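Trumley Laundry Claims Table: README

Version 3 of the table, with notes on what it can and cannot bear

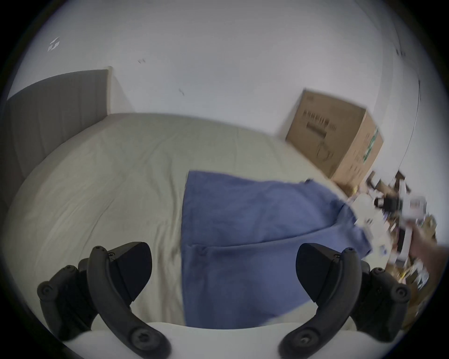
Garba Jibrin read the draft of this file and replied that the title promises too much, that a table of what labels say about bedding is a table of labels, and that anyone who opens it hoping to learn how to wash a duvet cover will close it angry. He is right, and the title has stayed only because other files already point to it.

What is in the table

The table holds 2,285 rows. Each row is one claim about the care or lifespan of household bedding, copied from a care label, a package insert, a shop page or a printed household guide. A claim is a sentence or part of a sentence that tells the reader to do something, or tells the reader that something will happen if they do it. "Wash at 40" is a claim. "Gets softer with every wash" is a claim. "Sleep beautifully" is not, and we threw out a lot of those.

The rows come from 385 sources. Of those sources, 117 gave a reason for at least one of their claims. Only 11 pointed to a test of any kind, and having followed those up I would not lean hard on any of them. Most led to a page that repeated the claim in different words.

Why it exists

I started collecting these because I had been told three different things about how often to wash a sheet, each by someone who sounded certain. I wanted to see where the numbers came from. After a good deal of reading I still can't say where most of them came from. What the table shows fairly well is how they travel: a figure appears in one guide, then in a shop page with the same odd phrasing, then on an insert, and by then it has lost the "if you sweat heavily" that was attached at the start.

Kiều Đồng has argued that the copying is harmless, since the advice is mostly mild and the worst result is an extra load of laundry. I don't agree. An extra load a week costs water, power and wear on the cloth, and the same people who tell you to wash more also sell you the replacement. I can't prove one has to do with the other and the table does not try to.

Files

claims.csv has one row per claim.
sources.csv has one row per source.
reasons.csv has the reasons, where there were any, linked by claim number.
changes.txt lists what was altered between versions.
asgate_old.csv is the first collection, kept as it was. Do not merge it with claims.csv. The claim numbers overlap and mean different things.

Columns in claims.csv

claim_id: a whole number. Gaps are normal. They are rows that were removed, and numbers are never reused.
source_id: points to sources.csv.
text: the claim as written, spelling mistakes included.
item: sheet, duvet, duvet cover, pillow, pillowcase, blanket, mattress cover, or mixed.
fiber: what the source says the item is made of. Blank if the source does not say. We have not checked a single one.
topic: washing, drying, ironing, storage, airing, stain, lifespan, or health.
strength: flat, hedged, or unclear. See below.
has_reason: yes or no.
duplicate_of: the claim_id of an earlier row with the same wording, or blank.
coder: initials of whoever filled in the row.

The date column from version 2 is gone. It was meant to hold the date the source was published, but most sources don't say, and we found that people had been filling in the date they copied it. I would rather have no column than that one.

How the claims were gathered

Not at random, and please don't describe it that way. The Asgate part came from labels and inserts that people had at home or could look at in shops. The Trostico part came from shop pages, reached through ordinary searches, so it leans toward whoever is good at turning up in searches. The Triệu part is the household guides, all from one shelf of a secondhand bookstore, and it is really a record of what that store happened to have.

All three parts are in English or were put into English by Toàn Doãn. Where a row was translated, the original wording is in the notes field of sources.csv. Care terms do not carry over neatly. One word in the originals covers both "air out" and "hang to dry," and Toàn picked the meaning from context each time. He marked the ones he wasn't sure of, and you should drop those if drying matters to your question.

How the claims were coded

Toàn Doãn and Hòa Đinh each coded the rows apart and then compared. Where they differed they talked it over, and I had the last say if they still differed. We did not save the first round of codes before the talks. This was a mistake and it was mine. It means there is no agreement figure for this table and there never will be for this version. If you see one quoted somewhere, it was made up.

The strength column gave the most trouble. "Flat" means the claim is made with no limit on it. "Hedged" means the source puts in a may, a usually, a for best results. The problem is "for best results," which sounds like a hedge and on a care insert works more like an order. Hòa Đinh wanted it flat. We coded it hedged, to keep to the words on the page, and I have come to think she had the better case. If you are going to report how many claims are hedged, run it both ways.

The health topic is a grab bag. It has dust mites, skin, allergies, sleep quality, and a few claims about mood that I would have left out if I had been working alone. Nothing in it should be read as medical information. The claims are there because somebody printed them.

What the table can be used for

Looking at wording. Looking at how often a reason is given. Tracing a phrase from one kind of source to another, if you are careful about order, which without dates is mostly guesswork. Practice data for a class on messy text, which is what most people who write to us seem to want it for.

What it can't be used for

Deciding how to wash anything. Saying what most labels say, as a share of all labels. Comparing makers, whose names we took out. Saying that advice has become stricter or looser over the years. We get asked about that last one more than anything else, and a chart has been passed around that claims to show it from our rows. The chart used the old date column. I asked for it to be taken down and got no answer.

A word about wrinkles

Quite a few rows concern creasing: how to avoid it, how to get it out, which cloth does it least. I went into these expecting some agreement, as it is something any household can check with its own eyes. There isn't much. Sources say to take the cover out of the dryer slightly damp, or fully dry, or never to put it in a dryer. They say fold at once, or hang overnight. Several sell a wrinkle-free finish in one line and give ironing steps in the next. Filter on topic = ironing and item = duvet cover and read down the text column for ten minutes. It is the quickest way I know to lose faith in the rest.

Known problems

Rows copied from photographed labels have reading errors, mostly in temperatures. A 3 and an 8 look alike on a faded tag. We fixed the impossible ones and must have missed some that were merely wrong.

"Mixed" in the item column was used too freely in the Asgate part.

Duplicates are matched on exact wording only. Change one comma and it counts as a new claim. The true number of separate claims is lower than the row count, and I don't have a good way to say by how much.

The has_reason column is generous. "Because it is delicate" was allowed as a reason. So was "to protect your investment."

Fiber is blank more often in shop pages than you would expect for people selling fiber.

Changes since version 2

Removed the date column.
Took out maker names from the text field and put [maker] in their place.
Split reasons into their own file.
Recoded all rows marked "comfort," a topic that no longer exists.
Corrected translated rows where "air" had been entered as "iron." Kiều Đồng caught these.

Corrections

Send them with the claim number and, if you have it, a clear copy of the source. We won't change a row on the grounds that the advice in it is bad. Much of it is bad. We will change it if we copied it wrong or coded it against our own rules. Mail goes to Hòa Đinh first, and she answers in batches.

Requests to add your own company's care guide as a source are turned down. So are offers to pay for it.

Terms

Free to copy and use, including in paid work, as long as this file goes along with the table. Please don't pull the counts at the top of this page without the paragraphs on gathering and coding. Single claims are short quotes from other people's printed matter, and we claim no rights in them.

Last edited 2025-03-20. The next version is planned for June, if the second round of coding gets done, and this time both sets of codes will be kept.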